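Teaching two arms to tidy pens: what we did and what we found

Group members: Loan Giáp, Wendelin Aigner, Trinh Đào
Supervisor: Gert Coetzee

Our project started with a simple question - how many times do you have to show a robot something before it can do it alone? We chose putting marker pens into a paper cup, which sounds dull until you have tried it by remote control! We named the project Rekau.

Each of us took turns steering the two arms by hand while the computer saved the joint angles and the camera views. We recorded 109 demonstrations in February and threw out 20 of them, mostly for dropped pens or a knocked cup. Loan was easily the smoothest driver. Wendelin kept opening the gripper too early, and we left up to six of those runs in to see if the model would copy the habit (it did, a bit).

The hardest part was judging depth. From the head camera the pen can look as if it is right over the cup when it is still behind it, so we learnt to check the wrist view before letting go. We also agreed to start with the grippers wide open, and our later runs were much more alike after that.

With more time we would love to try taller cups and thicker pens, and let new people drive - Oanh Lâm from the year below has already asked for a go. 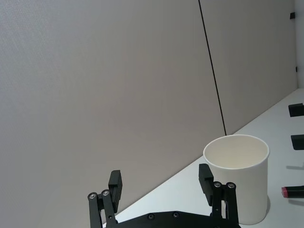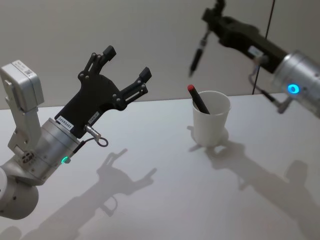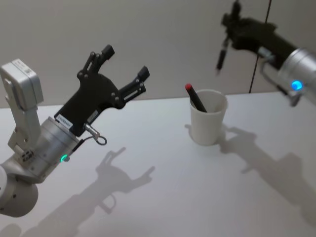 Figure 1. The paper cup from the wrist camera (first) and from the head camera (second and third).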